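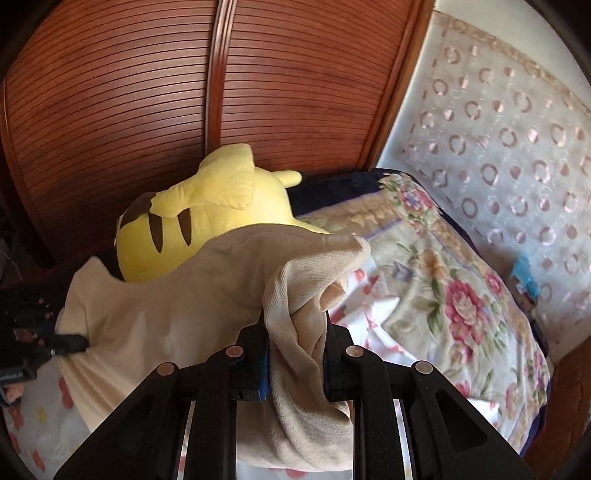
Grasping is the part Witold Kalinowski would happily stop hearing about. A policy that can pinch a piece of knitwear, he argues, has solved perhaps a tenth of the job, and the rest is deciding where the second gripper should go once the first one has changed the shape of everything.

That decision is the subject of Akpan, a planning layer for two-arm cloth handling under development at Nistatach, a software firm in Fanavero. Akpan doesn't drive motors. It takes a stream of wrist-camera images and gripper poses, keeps a running estimate of the garment's state, and hands the controller a pair of target grasps with a time window for each. The controller below it is conventional: a Cartesian impedance loop with a force ceiling on the jaws.

The training data comes from people working with hand-held grippers in furnished rooms. The current set holds over 1,420 demonstrations, most of them on clothing and bedding. Each is stored as two synchronized tracks, one per gripper, with pose, jaw opening and video.

## Two hands, one clock

Synchronization took up most of the first year. The two grippers log independently, and their clocks drift. On rigid objects a small offset does little harm. On fabric it teaches the planner that the left hand pulls before the right hand has closed, and the learned motion drags the garment across the bed.

The team's fix is a tool called Rirkgate, which aligns the tracks after recording. It looks for moments when both cameras see the same cloth move, estimates the flow in each view, and solves for the offset and drift that best match the two signals. The median residual is now 4 milliseconds. Recordings with a residual above 13 are rejected without review.

Rirkgate also checks the pose track. Hand-held grippers localize from their own cameras, and a soft surface is a poor landmark. If the garment fills most of the view and somebody shakes it, a naive visual-inertial filter will report that the hand moved. Rirkgate masks anything the segmentation model calls deformable before it picks features, so the estimate rests on furniture, window frames and walls. Patterned bedding is a borderline case. It has plenty of texture, but it shifts when someone leans on it, and the software gives it a reduced weight.

## What the planner keeps

Early versions of Akpan tried to reconstruct the full garment as a mesh. The mesh was slow to update and usually wrong under a fold, where no camera could correct it. The present version drops the mesh in favor of a sparse graph. Nodes are features the perception model has learned to name: hem, cuff, collar, shoulder seam, fold ridge. Edges carry an estimated distance along the cloth and a confidence value.

A node that leaves both views isn't deleted. Its confidence decays, and the planner may still choose it as a grasp target if the alternatives are worse. In practice this lets the system reach for a sleeve it last saw before the body of the shirt was folded over it.

Planning runs over a short horizon of seven actions. Candidate actions are grasp, lift, drag, spread, smooth, release and wait. "Wait" was added late. Demonstrators pause often with one hand while the other works, and a planner without that option filled the gap with small, useless motions that disturbed the graph.

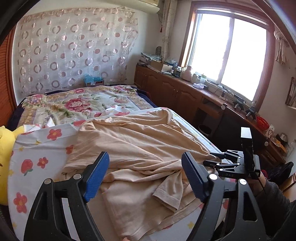

## Open problems

Knits remain the weak point. They stretch under load, so the edge lengths in the graph stop being constants, and a sweater held by one shoulder can defeat the state estimate within a few steps. Kalinowski's group is testing a stretch term on each edge, fitted online from jaw force. Results so far are mixed – the term helps on heavy fabric and adds noise on thin cotton.

Failure recovery is also thin. When a grasp slips, Akpan discards its plan and replans from the current graph. It doesn't record that the slip happened, and it will sometimes pick the same point again. A history input is planned for the December release, along with a viewer that plots both tracks against the graph so that an engineer can see which node the planner trusted and for how long.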